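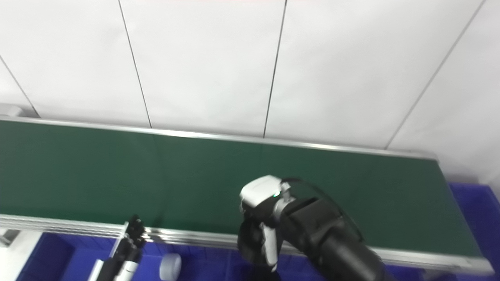 A green conveyor belt with a ridged aluminium edge.

In praise of the slow checkout
by Dexter Dunleavy
31 Aug 2018

I did my big shop in Ploddale last week and I came home in a better mood than I left, which I can't say of many errands. The reason was a woman on till 7 who asked what I was going to do with so much fennel. I told her (soup, mostly, and a salad my sister swears by), and she told me to try it roasted with a bit of orange, and the man behind me said his mother used to do it that way with olives. We were perhaps a minute longer than we needed to be. I have made the roasted fennel twice already and it is wonderful!

So I want to stand up for the staffed till, and the slow one in particular. The shop I'm talking about, Trullero on the market square, means to take out all but one of them in February and put in a bank of self-service machines. There is a notice by the door. My first thought was that I'd be fine with it, as I use the machines myself when I've only got milk and a paper. My second thought was the fennel.

What I love about a proper till is how ordinary the talk is. You are standing there anyway, your hands are busy, and there is a heap of groceries between you to talk about. It asks very little of anyone. A shy person can say "bit warmer today" and leave it at that, and a lonely person can make it last. I've seen the same cashier manage both, one after the other, without seeming to change gear. That is a real skill and I wish we paid for it properly.

My friend Kristof Van Wijk thinks I'm being soft. He ran the Premel grocery on Thibodeaux Street for years, and he says customers always tell you they want a chat and then walk straight to whichever queue is moving. He's got a point. I've done it myself, basket in hand, pretending not to see the empty till where someone was smiling at me. But people in a hurry on Tuesday may have all the time in the world on Saturday, and a shop with only machines has nothing to give them when they do.

Some of this is about age, and I don't want to pretend otherwise. My dad is slow with his change. At a machine he gets flustered, a light flashes, and a young man has to come over and prod the screen for him. At the till he counts it out into someone's palm and they talk about the cricket. It's the same money and the same bag of potatoes, and he walks out of one feeling like a nuisance and out of the other feeling like a regular.

I'd ask Trullero for 2 things. Keep a pair of staffed tills open all day, every day, and mark one of them as the slow lane, so that anyone who joins it knows what they're in for. Nobody could grumble then! I would use it gladly, and I think plenty of the quick shoppers would drift over now and then as well, on a wet afternoon with nowhere special to be.

There's a petition on the counter at the library, with 889 names on it when I signed. If you're passing, do have a look. And if you get till 7, ask her about beetroot.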